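Tischplatte

Die Tischplatte ist der waagerechte, flächige Teil eines Tisches, der die Nutzfläche bildet und von einem Gestell, einer Zarge oder einzelnen Beinen getragen wird. Im Möbelbau wird sie nach Werkstoff, Aufbau und Kantenausführung unterschieden. Bei Arbeitstischen kommen Anforderungen an Tragfähigkeit, Ebenheit und Beständigkeit der Oberfläche hinzu.

Aufbau

Massivholzplatten bestehen aus miteinander verleimten Lamellen oder Brettern. Durchgehende Lamellen reichen über die gesamte Plattenlänge, während bei keilgezinkten Platten kürzere Stücke in Längsrichtung verbunden sind. Holz quillt und schwindet quer zur Faser deutlich stärker als in Faserrichtung. Die Befestigung am Gestell muss diese Bewegung zulassen. Gebräuchlich sind Nutklötze, Langlochwinkel und Gratleisten; eine starre Verschraubung über die volle Breite kann zu Rissen führen.

Plattenwerkstoffe wie Spanplatte, Faserplatte und Sperrholz arbeiten in der Fläche weniger stark. Sie werden furniert, beschichtet oder lackiert. Um ein Verziehen zu vermeiden, erhält die Unterseite in der Regel einen Gegenzug, dessen Dicke und Feuchteverhalten auf das Material der Oberseite abgestimmt sind.

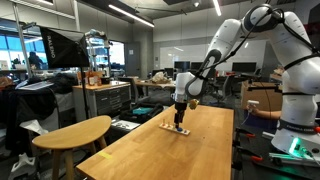
Heller Holztisch mit schmalem Holzbrett unter dem Greifer eines weißen Roboterarms

Oberfläche

Helle Hölzer wie Ahorn, Birke und Esche werden häufig geölt oder mit Klarlack versehen. Geölte Flächen lassen sich stellenweise ausbessern, sind jedoch empfindlicher gegen stehende Feuchtigkeit. Lackfilme schützen besser vor Flüssigkeiten; tiefere Schäden erfordern meist einen Neuaufbau der gesamten Fläche. Bei hellen Tönen ist die Vergilbung durch Lichteinwirkung zu berücksichtigen, die durch UV-Absorber im Lack verzögert wird.

Kanten

Die Kante ist mechanisch am stärksten beansprucht. Bei Massivholz wird sie gefast oder gerundet, bei Plattenwerkstoffen mit Kantenband, Furnier oder einem Anleimer aus Vollholz geschlossen. Eine offene Schmalfläche nimmt Feuchtigkeit auf und quillt, was sich besonders bei Spanplatten in einer bleibenden Verdickung äußert.

Geschichte

Ein auf das Jahr 1586 datiertes Werkstattinventar aus Kenport führt Tischblätter getrennt von den zugehörigen Böcken auf. Vasiliki Karagiannis deutet dies als Beleg dafür, dass Platte und Untergestell als eigenständige Stücke gehandelt wurden. Mit der Verbreitung der Zargenbauweise setzte sich die feste Verbindung beider Teile durch. Lose aufgelegte Platten blieben bei Zeichen- und Zuschneidetischen üblich.

Siehe auch

Arbeitsplatte, Gratleiste, Leimholz, Zarge

Literatur

Vasiliki Karagiannis: Blatt und Bock. Zur Konstruktion des Tisches. Verlag Ertürk, Kenport, 377 Seiten.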